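About Dellar

Dellar tests robot arms for people who are thinking of buying one and would like a second opinion first. We are based in Vunport, we have been going for 12 years, and we do not sell robots. We do not take a cut from anyone who does. If you hire us and we tell you to keep your money, our fee is the same.

We started because Berwyn Gape bought an arm. He was running a small packing business at the time and had watched a very good video of a machine putting jars into boxes. The arm arrived, did well with the jars that came with it, and did badly with his. He spent most of a winter finding out why (the lids, mainly, and the light from a side window) and by the end of it he knew a great deal about what to ask a salesman. Rajeshwari Warrier joined him the following year from a food factory, where she had been the person asked to sign for things.

What we offer

Our main service is the Skosgate trial. You send us the things you want handled, as they really come to you, scuffed and badly stacked if that's how they turn up. We set up the arm you are considering and run it on your goods for 16 working days. You get a written report of up to 40 pages, with the failures at the front.

We look at how often the gripper misses, what it does after it has missed, how long a person needs to put it right and whether that person needed training to do it. We also note what the brochure says beside what we saw. Sometimes the two agree. When they do we say so, without much ceremony.

We have doubts about plenty of what is sold under the name of automation, and you may as well know them before you ring. "Learns from a few examples" usually leaves out who sits and gives the examples, and for how long. "Works alongside your staff" can mean that your staff stand next to it. Payback sums tend to leave out the hours spent clearing jams. We have read a lot of payback sums.

Wire goods get a section to themselves in our reports. Baskets, racks and trays made of thin rods are common in kitchens, laundries and stores, and they give a gripper very little to close on. A finger can go between the rods as easily as around them. Arms that look tidy with a cardboard box can look much less so with a basket, and we would sooner you saw that on our bench than on yours.
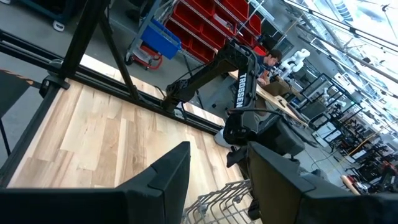 Florencio Urquijo wrote to us after his trial to say that he thought we had been too hard on the arm. His own people drop baskets too, he said, and no one writes 40 pages about them. He bought it anyway, and he asked us to put his view on this page if we were going to go on about wire.

He has a point, and we changed the report because of it. Where a customer can tell us how often the job goes wrong by hand, that figure now sits next to the machine's. Few can tell us. We still think a dropped basket with a person beside it is a smaller problem than one at four in the morning with the building locked.

The people

Berwyn Gape runs the trials and writes the first half of each report. Rajeshwari Warrier writes the second half, on cost, and has the last word on whether we recommend a purchase. Zübeyde Dağdelen looks after grippers and fingers, including the ones we make ourselves when those supplied won't do. Eusebio Bravo came to us from Cuesta, our former partner in software testing, and handles anything to do with code, updates and licences that run out sooner than you expected.

What we don't do

We don't certify machines as safe. That is a separate trade and you should pay someone qualified to do it. We don't install, and we don't look after an arm once you own it, though we will read through a service contract for you. We won't test from a video, however many the maker sends.

Booking

Trials are booked in order and we close in December. We ask for at least 20 of each item you want handled, packed the way your supplier packs them. Please don't pick out the nice ones.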